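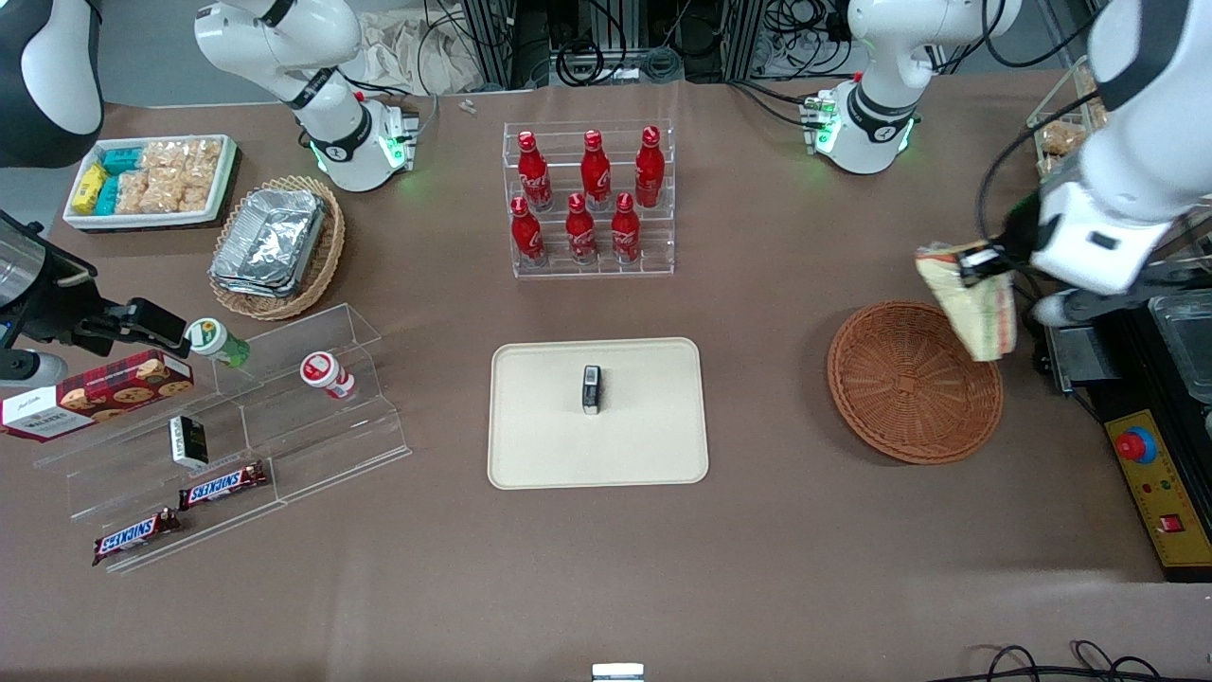 Fleton 5 Shotgun Cabinet, Extended Depth

Category: Shooting / Security / Cabinets & Safes / Shotgun

The Fleton 5 is a wall-fixed steel cabinet for up to five shotguns, with a separate lockable top compartment. It is the deeper of the two five-gun bodies in the Fleton range and is intended for guns with scopes, adjustable combs or wide fore-ends, which tend to foul one another in a standard body. It replaces the earlier Fleton 5 with the external hinge. Parts for the earlier cabinet are still held, but they do not interchange with this one apart from the barrel rest.

Specification

Width: 410 mm
Depth: 340 mm
Height: 1,410 mm
Longest gun accepted, standing: 1,340 mm
Body and door: 2 mm sheet steel, folded, with continuous welds at all corners
Locks: two seven-lever locks on the main door, one on the top compartment
Keys supplied: two per lock
Hinge: internal, full height
Fixing holes: four through the back panel, 10 mm
Finish: dark green powder coat, fine texture
Interior: closed-cell foam to base and barrel rest, painted steel elsewhere

All dimensions are external unless stated. Lock escutcheons stand slightly proud of the door face and should be allowed for if the cabinet is going inside a cupboard or wardrobe.

Construction

The back, sides and base are formed from a single blank. The top is a separate pressing, welded on the inside. The door folds inward on all edges and closes against a rebate, so that there is no exposed gap along the opening side. A fixed steel lip runs the height of the hinge side and engages behind the frame when the door is shut. If the hinge is attacked the lip continues to hold the door in place.

The two main locks are set a third of the way in from the top and bottom of the door. Each throws its own bolt and they are keyed differently. Keyed-alike locks are available to order for installations where several cabinets stand together, but not across the main door and top compartment of the same cabinet. Certificate holders who keep cartridges or Section 1 ammunition in the top compartment normally need to control the keys separately.

Interior layout

The barrel rest has five slots, lined in foam. The slots are cut for side-by-side and over-and-under barrels in 12 and 20 bore. A .410 or a slim single barrel will sit in the same slot but with some sideways movement; the narrow insert (sold singly) takes this up. Semi-automatics with a rib and raised bead should be placed with the bead facing the door.

The base foam is loose and can be lifted out for cleaning. It should not be glued down. Damp trapped under bonded foam will mark the powder coat and eventually the steel.

The top compartment has its own floor and can be reached only through its own door, which sits behind the main door. Both main locks must be open before it can be used. It will take bolts, fore-ends, chokes and a small quantity of ammunition. It is not ventilated and is not suitable for storing powder.

Fixing to the wall

The cabinet must be fixed to the structure of the building. Solid brick, dense block or concrete is preferred. Four sleeve anchors are supplied for masonry. They are unsuitable for aerated block, plasterboard or hollow pot, and the correct resin or through-fixings should be bought for those walls. For timber frame, fix into the studs with coach screws, and add a plywood or steel spreader behind the cabinet if the stud spacing does not match the holes.

1. Choose a position out of general view, not visible from a ground floor window. Check for pipes and cables.
2. Stand the cabinet on the floor or on a solid plinth. It should not hang from the fixings.
3. Cut back skirting board so that the back panel lies flat against the wall. Packing the gap behind the upper fixings is not acceptable, as it leaves room for a bar.
4. Mark through all four holes, move the cabinet clear and drill.
5. Vacuum the holes, replace the cabinet, insert the anchors and tighten evenly.
6. Open and close the door several times. If it binds, the wall is out of true and the body has been pulled into a twist. Slacken the fixings, shim locally at the tight corner and retighten.

The door opens to the right as standard and needs clear space equal to its own width. Left-hand doors are made to order.

Two people are needed to lift it. The door cannot be removed to save weight.

Testing and police approval

The Fleton 5 is built to the dimensions and steel thickness set out in BS 7558. A copy of the test certificate is packed with the keys. Please keep it, as a Firearms Enquiry Officer may ask to see it during a home visit. Approval of storage arrangements rests with your local force, which will look at the whole of the premises and not at the cabinet alone. If you are uncertain about a proposed position, ask your licensing department before drilling.

Humidity

The body is not sealed. In an outbuilding, cellar or against an outside wall, condensation can form on the back panel in winter. The Pridov rod heater fits along the base and its cable leaves through a grommet at the lower left. The grommet is blanked when supplied. Desiccant tubs may be used in place of the heater but need checking monthly. Guns should be wiped down and allowed to reach room temperature before being put away, and should not be stored in slips.

Keys and spares

Keys are cut to code. The code is on a card inside the key packet and is not recorded on the cabinet. Replacement keys are supplied only against the code and proof of purchase, and are sent by tracked post to the address on the original order. If the card is lost as well as the keys, the lock must be changed. Lock changes are carried out by Ulises Arancibia in the workshop, or a lock can be sent out with a fitting sheet to a locksmith of your choice.

Do not label keys, and do not leave them where another person in the household could come across them. Spare keys should not be kept in the top compartment.

Lubricate the locks once a year with dry graphite. Oil collects dust in the levers and will stiffen them.

Order codes

FL5-340 Cabinet, right-hand door
FL5-340L Cabinet, left-hand door, made to order
FL5-KA Keyed-alike option, main door only
FL5-NI Narrow barrel insert, single
FL5-BF Replacement base foam
PR-R2 Pridov rod heater, UK plug

Delivery

Kerbside delivery on a pallet to mainland addresses. The outer carton is plain and carries no description of the contents. The driver will not bring the cabinet indoors. A daytime telephone number is required at checkout so the haulier can book a slot. Orders for stock cabinets received before noon on Tuesday go on that week's run; made-to-order doors are not returnable unless faulty. Examine the carton before signing and note any damage on the driver's sheet, including crushed corners.

Collection is possible by arrangement. An estate car with the rear seats down will take one cabinet lying on its back.

Technical questions, including wall types and non-standard barrel rests: Solange Aguiar, trade counter.

Related items

Fleton 3 Shotgun Cabinet
Fleton 10 Shotgun Cabinet, Double Door
Fleton Ammunition Safe, Small
Pridov Rod Heater
Jimik Desiccant Tub, Rechargeable
Abdelaziz Trigger Lock, Keyed
Resin Anchor Kit for Aerated Block

Contact us | Delivery and returns | Terms | © Fleton Cabinets. All rights reserved. | Back to top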